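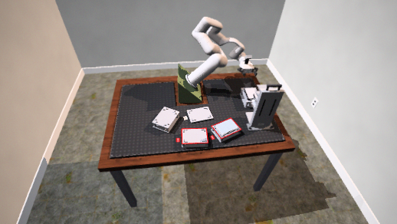

Render of the planned cell: arm on rear mount, dotted mat, two-slot fixture, four boxes. Gripper empty.

skatolen-cell-plan
README, purchase planning for the box and fixture bench
Maintained by Yabsira Ejigu. Last real edit Tuesday, November 21, 2023

What's in this repo

The sim scene we use to decide what to buy, the budget sheet, and the quotes as they come in. Nothing here runs on a real arm yet. If you want the control code, wrong repo, ask Sverre.

Folders
scene/ - room, table, arm, fixture, boxes
budget/ - one sheet, tabs per supplier
quotes/ - PDFs, named by supplier and month
notes/ - layout arguments, mostly mine and Liesbeth's

Why a render first

Last time we bought the bench before checking reach and ended up drilling it twice. Not doing that again. Scene gets agreed, then the order goes out. Any change to the table size or the mount position after sign-off means Severino has to redo the sheet, so please look at the layout NOW.

Layout as it stands

Arm at the back center of the table on the angled mount. Fixture on the right side of the mat, far enough over that the arm doesn't have to fold up on itself. Boxes in the middle and toward the front. Front left stays free for parts we havent picked yet.

Wood borders stay exposed around the mat. Liesbeth wants clamps there.

Outlet on the right wall by the table is in the scene so people think about cable runs. Extension reel is NOT in the budget. Somebody should add it.

Shopping list

Arm: from Hellström, demo unit if they will do it. Quote in quotes/, expires end of May.
Gripper: two-finger. Buy with the arm, seperate order costs us extra shipping.
Mount: made in house at Skadthorpe. Material only, no labor line.
Table: Dotelby, standard frame, wood top. Lead time 9 weeks, the slowest thing on the list, so order first.
Mat: cut to size, cutout at the back for the mount. Order one spare.
Fixture: in house, drawing not final. Slot spacing still open.
Boxes: both color versions, the plain ones and the red-edged ones. Get 60 shells in one go, price break is worth it.
Spare fingers: 4 sets. Ottar says more, budget says no.

Not priced yet
- guarding, depends on which room we get
- emergency stop and wiring
- calibration target
- training day for operators, Hellström offers one, no number yet
- shipping for the table, Dotelby quotes it late

Budget rules

Enter prices without tax. Put the quote file name in the last column or the line gets dropped. Don't round. If you only have a verbal price mark it V, those get replaced before sign-off.

In-house parts go in the blue tab. I know the total on the front tab doesn't pick up the blue tab, fix pending, add it by hand for now.

Known problems with the scene

Walls and floor are placeholder, don't measure the room from them. Floor texture came with the template, we are not buying that floor.
Fixture weight is a guess, so pull tests in sim mean nothing for sizing the clamps.
No cables modeled. Real arm will have a bundle off the base, leave room behind the mount.

Sign-off

Ottar Ekström - money
Sverre Lindholm - arm and controller
Liesbeth Boersma - table, mat, clamps
Severino Carretero - sheet, purchase orders

Sverre is done. Other three still open. Comments in notes/ please, not by email, I lose them.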